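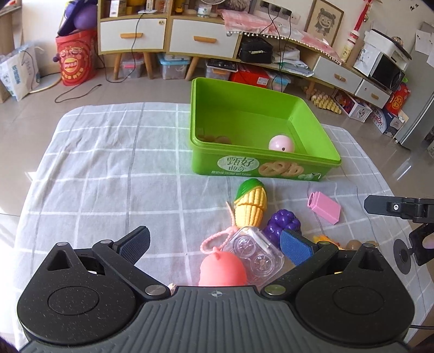
Liam Hegarty 回复说，先别急着换龙头，把热水器和水压分开查，看冷水那一侧是不是也跟着变小。如果冷水正常，问题多半在热水支路上。

工单主题：厨房热水出水变小，冲洗时水温忽高忽低
产品：Standwood 燃气热水器，厨房 Moen 抽拉龙头，入户前置过滤器为 Sillberg
状态：已解决，观察中
提交渠道：Mova 住户服务论坛，维修版

问题描述（提交人补充）

四月开始，厨房热水明显变小，开到最大也只有以前一半的样子。洗碗时水温不稳，烫一阵，凉一阵，再烫一阵。卫生间的洗手盆没有这个问题，淋浴偶尔有，不严重。热水器面板没有报故障代码，设定温度没动过。家里有小孩，玩具每周要拿到厨房水槽里洗一次，水温这样跳不敢让孩子靠近，所以想尽快弄好。

已经试过的：
热水器断电重启，无变化。
设定温度调低三度，水温仍然跳，只是最烫的时候没那么烫。
龙头喷头从淋浴模式切到直流模式，水量稍大一点，水温照旧。

周二晚上 第一次排查

按 Liam 说的先分冷热。龙头把手拨到最冷，水很足，和以前一样。拨到最热，过一会儿就小下来。中间位置水量居中，但水温跳得最厉害。

拿量杯在龙头下面接水。冷水侧接满 300 毫升用了 3 秒，热水侧同样接满 300 毫升用了 5 秒。喷头拆下来，直接从软管出水再测一次，热水侧还是 5 秒。这样看喷头不是主要原因。不过喷头进水口的滤网上有几粒黑色碎屑，用手指捻是软的，像橡胶。冲掉以后装回去了。

接着看水槽柜里的两个角阀。冷水角阀拧到底是全开的。热水角阀也是全开，但手感发涩，关的时候转到一半会卡一下。角阀外面没有渗水，软管没有打折。

再看入户的 Sillberg 前置过滤器。透明罩里能看到一层黄色的沉积，打开排污阀冲了一会儿，水从浑变清。冲完再测厨房热水，没有变化。过滤器在冷热分路之前，它要是堵了冷水也该小，这一步只算顺手做的保养。

当晚的问题留在帖子里：黑色碎屑从哪里来？热水角阀卡一下算不算正常？
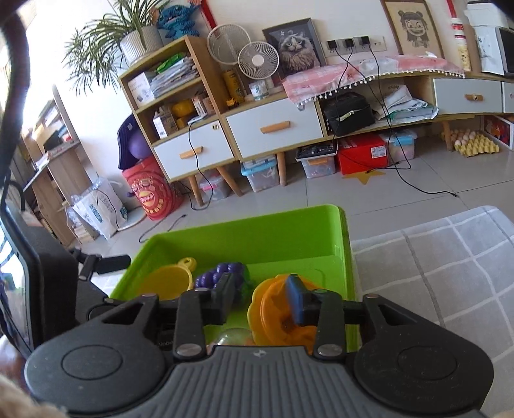 楼下有人留言，说黑色软碎屑在他家出现过，是热水软管内层老化掉下来的，碎屑顺着水走，一部分卡在龙头阀芯里，一部分卡在喷头滤网上，只洗滤网过几天又会堵。另外提醒看一下软管的年头，超过五年的别再拆开洗了，直接换。

这条有用。软管是装修时一起装的，年头只多不少。

第二次排查

先关热水器电源，再关两个角阀，打开龙头把余水放掉。柜子里垫了毛巾，下面放一个盆。

拆热水软管。两头的螺母用活动扳手松开，龙头那一头比较紧，手伸进去不好用力，折腾了很久。拆下来后把软管弯一弯，再对着盆敲，掉出来的黑色碎屑和滤网上的一样。用手电照管口，内壁有一段鼓起来，挡住了小半个口子。冷水软管也拆了看，内壁还完整，但既然是同一批，一起换掉。

新软管两根，每根 200 元以内的都可以选，建材店有几种长度，量好再买。原来的偏长，在柜子里绕了一圈，这次换短一号，不再绕。两头都带橡胶垫片，不用再缠生料带。

装之前冲角阀。把角阀出口对着盆，慢慢开一点，冲几秒，关掉，再开。热水角阀冲出来少量水垢，白色的小片。反复开关几次以后，中间卡住的感觉轻了，还没有完全消失。

然后拆龙头阀芯。Moen 这款的把手侧面有一个小堵头，抠掉以后是内六角螺丝，松开把手，再拧下装饰罩和压紧螺母，阀芯就能直立着提出来。提之前用手机记一下方向，装反了冷热会对调。阀芯底部热水孔里塞着一小团黑色碎屑，用牙签挑出来，清水冲净。密封圈没有裂，没换，薄薄抹了一层食品级硅脂。

装回去以后先开冷水角阀，看一遍接头，再开热水角阀，再看一遍。拿干纸巾绕着螺母擦，纸巾是干的。

复测结果

热水侧接满 300 毫升，3 秒，和冷水侧一样。
热水连续开着洗了一池子碗，温度没有再跳。
喷头两种模式都正常，切换时没有异响。

关于水温跳的原因，帖子里后来又讨论了几句。我的理解是，热水支路流量太小，刚好在 Standwood 的启动流量附近晃，流量够就点火，不够就熄火，于是烫一阵凉一阵。洗手盆和淋浴走另外的支管，流量大，所以不明显。淋浴偶尔那一下，可能是正好有人在厨房开水，这个没有单独验证。

Liam 看完又补了两点。一是热水角阀既然发涩，下次停水检修时最好换掉，现在能用就先用，别频繁开关。二是过一周把喷头滤网拆开再看一次，管路里可能还有剩下的碎屑往前走。

后续记录

滤网拆开看过，有一粒碎屑，比上次的小，冲掉了。阀芯没有再拆。热水流量没有变化，接头和柜底都是干的。

热水角阀还没换，已经买了一个放着，规格和旧的一样，四分口。换的时候要关入户总阀，得挑家里白天没人用水的时候。换完会在这张工单下面更新，在那之前先不关单。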